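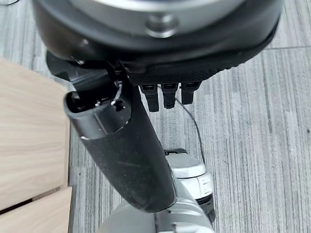
According to Marlene Frerichs, a cable that has gone slack on the floor is already halfway to being forgotten, and I have borrowed that thought for most of this section (thank you, Marlene!). She was commenting on an early draft, where I'd lumped every floor cable together and called the lot "clutter".

4.2 Slack cables

So, what counts as slack? I spent most of November arguing with Talha Bajwa over this at Jillstead, and we settled on something very simple: if the cable lies on the floor under its own weight and curves where it likes, it's slack. If it runs straight between two fixed points, it's taut, even if it touches the floor along the way. The thin black one in Figure 2 went down as slack without any fuss, with its gentle curve over the grey, and then it slips out of sight behind a light-coloured part, so we could only code the stretch we could see.

Figure 2. Thin black cable, coded slack, partly hidden.

Partly hidden cables were a proper headache. Of the 2,142 entries in our log, 600 had at least one end out of view, and my first instinct was to throw them all out. Talha talked me round. People step over the bit they can see, after all, and it seemed daft to drop an entry over a plug behind a cupboard. We kept them under a separate code and ran the comparison with Fletham both ways.

Colour I'm less sure of. Wagner Furtado recoded 200 entries for us and disagreed with me mostly on dark cables over mid-grey floors, where I'd written "easy to see" and he'd written "fair". I have left both sets of codes in the appendix. Thickness gave us much less bother, though I'd still like a better word than "thin".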